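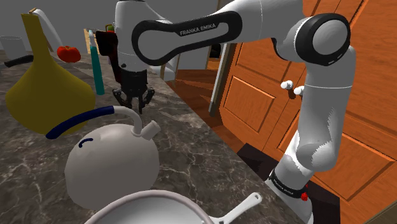

The marble countertop, rendered

Hi Iqra,

March update on the Ferwood affiliate program, and it's been a good month! We ended with 417 active publishers, up from 353, and Prisa finally has its tracking links live inside both puzzle games (I'd started to think I'd retire first). Payouts came to $3,100, all sent except two that bounced over bank details. I've emailed both people and I'm waiting to hear back.

Vanhove is the slow one. They want a longer cookie window before they'll put their banner on the level-up page, and I'd like your okay before I offer them anything.

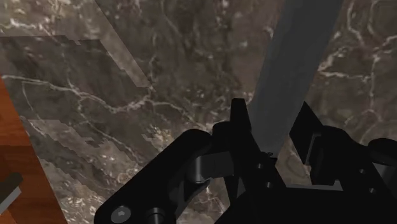

What's next

Grarkanlow goes into testing next, starting with the reward codes, then the sign-up page. The dashboard still shows clicks a day late, so please don't panic if Wednesday looks empty! I'd also like to move some of the leftover banner budget over to the newsletter, if you're fine with that.

Talk soon!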